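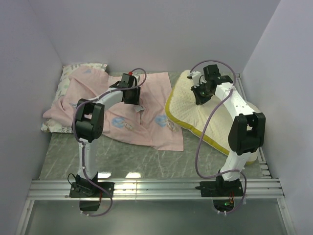

How do I keep a small pink blanket flat on a doll-size bed?

Posted by Iida Koskela

I have a little pillow in a faint floral pillowcase, a cream pad and a light pink blanket with pale blue motifs. The blanket prefers life as a heap. I've smoothed it 28 times since March and it wins every time. Is there an order to this?

Ognjen Grgić
Iron it.

Raili Savolainen
Ironing helps for an evening. Pad first, squared to whatever wall you have. Then the pillow, at the head end, and leave it alone.
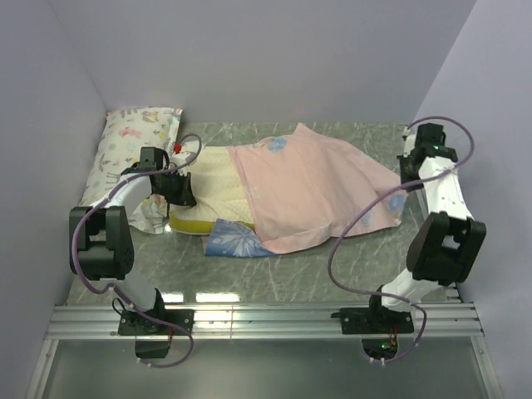

Next, take the blanket by the two top corners and lay it from the pillow down, so you're pulling the creases toward the foot. Fold back a strip at the top if you're feeling fancy. Pushing wrinkles sideways only gives them a new address.

Sirkka Koivisto
Mine came from Karppinen and never lay flat either. I told visitors it was quilted.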